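Review: the Cundar vigil lantern set, after one winter of use

I bought the Cundar set in November for our interfaith group in Jindville. We meet outdoors a few times in the year, mostly when something sad has happened and people from the mosque, the churches and the synagogue want to stand together for an hour. Before this we used wax candles in paper cups. They went out with every wind, and the wax came on the coats.

One box holds 4 lanterns for the speakers' table and a bag of small hand lights. We took several boxes, so that we had 435 hand lights in all. At the last gathering about 1,000 people came, which was much more than we expected, so many stood without a light. For this I cannot blame the maker.

The light itself is good. It is warm and a little yellow, and from the back of the square it looks like real flame. The hand lights weigh very little, and the older people from our congregation could hold them during all the speeches and the prayers without getting tired. The switch is under the base. With gloves it is difficult to find – I had to help many people, and during the silence you could hear the clicking.

The batteries are my main complaint. The leaflet promises a full evening, but some of my lights became weak before the imam had finished the closing prayer. The small door for the battery also needs a very thin screwdriver, and it is slow work to change so many. 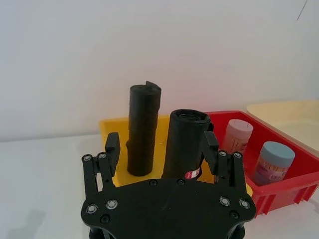 Teresa Breathnach wrote to me that she had the same trouble in her parish until she changed to better batteries before the first use, and that the lights then lasted through the whole vigil and the walk back to the church. She also finds them too bright for indoor prayer, and puts thin paper inside.

I tried her advice with one bag and it helped, although it makes the set more expensive. I paid 445 for everything, without the delivery. The Hidayat lanterns, which Dae-han Um lent us once, cost less, but they have a cold white light and I did not like them for a memorial.

The storage bag is strong and has a proper zip. I would have liked a list of spare parts, as one handle is already loose and I don't know where to order a new one. For a group which meets outside and has some patience with batteries, I can recommend the set. For a small prayer room I would look for something softer.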